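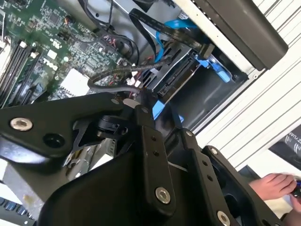 Tower open, Dell motherboard at upper left.

Sunday, phone notes

Moved my daily phone over from the old Ranov to the Oyewole this morning. Writing it all down while I still remember the order, as the next person to switch will ask me and I will have forgotten by then. Started after breakfast, had the new one in my pocket by lunch, still finding small things at dinner time.

Why I changed: the Ranov stopped getting system updates in December and the bank app began showing a warning every time I opened it. The battery was also getting poor. On a normal day it was down to 50 percent before lunch with nothing much running. I had a new battery quoted and decided against it given the update situation. The phone will stay in the drawer as a test device.

Transfer

Used the built-in transfer tool first, over the cable. It stopped at the contacts step twice. Same error both times, no code, only "Could not continue." Switched to the wireless option and it went through on the first try, slower. Left both phones on the charger and face up. The old one goes to sleep if the screen times out and the transfer pauses without saying so, so set screen timeout to the longest value before starting.

Came across fine: contacts, call log, text messages, photos, alarms, Wi-Fi passwords.

Came across partly: the home screen layout. Folders were kept but the icons inside them were in alphabetical order. Ringtones moved as files but were not assigned to anyone.

Did not come across: authenticator codes, bank app login, the two work certificates, voice memos. The voice memos were on the old phone's internal storage in a folder the tool does not look at. Copied them by hand over USB to the shared drive, then down again to the new phone. They play, but the dates all show as today. Original dates are still in the file names, so I left it.

Authenticator

Do this part before wiping anything. I use Radanora for codes. Export on the old phone, scan the QR on the new one. It puts 9 accounts in each QR code and I had more than that, so there was a second code to scan, and it is easy to close the screen after the first. The button for the next one is small and at the bottom. Checked every entry by logging in to each service from the laptop. One old entry failed and I think it was failing before as well. Deleted it and set that service up again from scratch.

SIM

Physical SIM moved to the new tray without trouble. The data plan did not come up until I typed in the access point settings by hand. Saved them as a text file next to these notes on the shared drive. After a restart it held. Voice calls worked from the beginning.

The tray pin from the Oyewole box is too thick for the Ranov. Used a straightened paper clip.

Messages and Flimow

We use Flimow for the on-call alerts, so this one matters. Logging in on the new phone logs out the old one, fine, but the alert sound goes back to default and the default is quiet. Also the new phone put the app to sleep in the background. I sent myself test alerts from the laptop and the first arrived 4 minutes late. After that I changed:

Settings, Apps, Flimow, Battery: set to unrestricted
Notifications: allow to override Do Not Disturb
Sound: the long one, same as before
Lock screen: show content

Sent more tests after the change with the screen off and the phone lying on the bench. All came in right away. Will try again tomorrow after it has been idle overnight — the sleep setting may behave differently after several hours.

First impressions of the phone

Bigger than I would like. I can't reach the top corner with my thumb, so I moved the things I use most to the bottom row. The screen is good outdoors. The fingerprint reader is on the side button and works about as well as the old one on the back, except with hand cream on. Speaker is louder, a bit thin. Camera I have hardly touched. Took a few pictures of labels to see if the small print was readable and it was.

Keyboard took some adjusting. The default one corrects part numbers into words. Turned off autocorrect, left suggestions on. Imported my personal dictionary from the old phone, which is under Language, then Advanced, and not under Keyboard where I looked first.

There were several preinstalled apps I did not want. Some uninstall, others only disable. I disabled the store assistant, the weather widget and a game center. The game center came back after the first system update, so check again after each one.

Charging

The old brick charges it but slowly. The phone says "charging" and not "fast charging" with it. With the laptop supply it says fast. Cable seems to make no difference, tried both of mine. I have turned on the option that stops the charge early overnight and will see if I can live with it.

Battery so far means nothing, with all the indexing and syncing going on. Will write down the number at bedtime each day this week and compare against the Ranov.

Old phone

Not wiped yet. Leaving it as it is until I am sure about the certificates. SIM out, Wi-Fi on, logged out of Flimow and the bank. Label on the back says TEST, DO NOT WIPE. When it does get wiped, remove the account first in settings and then reset, otherwise it asks for the old login at startup and that is a nuisance for whoever picks it up.

Open items

Certificates: request new ones Monday, old ones can't be exported
Idle test for Flimow alerts, morning
Calendar shows birthdays double, probably two contact sources turned on
Car pairing not tried
Case: the one I ordered covers the lower microphone a little, callers say I sound far away. Try without
Find out if the old Ranov headset works over the adapter, it connects but the volume keys do nothing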